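Topic: Freezing bananas for bread – skin on or off?
Board index > Kitchen > Baking and Sweets

rhiannon_p
Started my January freezer clean-out and found 12 bananas in there, all with the skins still on. I love banana bread so this is basically treasure! But my sister swears frozen-in-the-skin bananas make a soggy loaf and I should have peeled them first. Who's right?
– Rhiannon Prydderch

Droletti
Skin on, always. It's a free wrapper! Thaw them in a bowl, snip the end with scissors and squeeze. You get the most wonderful sweet goo. Save the liquid too, that's where the flavor is.

cadigape
Have to disagree with Droletti on the liquid. I peel mine first, freeze them in chunks, then thaw them in a sieve and simmer the juice down to a couple of spoonfuls before it goes back in. Best loaf I've ever made, dark and sticky and it keeps for days. If you pour all that water straight in, you get the gummy stripe along the bottom. Been there.

For what it's worth, I start when the skin is mostly brown. A plain yellow one is for eating.

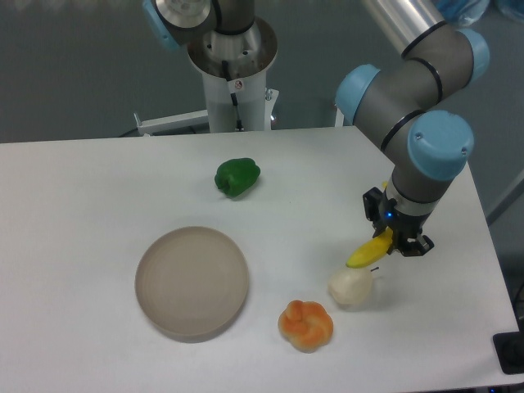

Yellow banana, green pepper, knotted roll

My other tip is to mash by hand and stop while there are still lumps. And toast the walnuts!!

Kisico
Walnuts, no. Chocolate chips, yes. I will not be moved on this.

Cadi, do you cut the sugar when you reduce the juice? Mine came out almost like candy last time (I still ate it).

cadigape
Yes, I drop 2 tablespoons. And Kisico, you can do half and half, I've seen it work with my own eyes.

hulus_baker
I've read some 1000 opinions on banana bread and the gummy stripe is usually just underbaking. I pull mine when the middle hits 102 C on the probe and never drain anything.

Droletti
102?? Mine would be a brick – I stop well before that. Are you sure about that thermometer?

hulus_baker
Hmm. Just stuck it in boiling water and it reads high. OK, ignore my number, but I stand by baking it longer.

rhiannon_p
You are all the best. Two loaves going in tonight, one drained Cadi's way and one with everything in, Droletti style. Chocolate chips in both, sorry Cadi. Does anyone line the pan or just butter it?

Kisico
Line it, and leave some paper hanging over the long sides so you can lift it out. So happy about the chips!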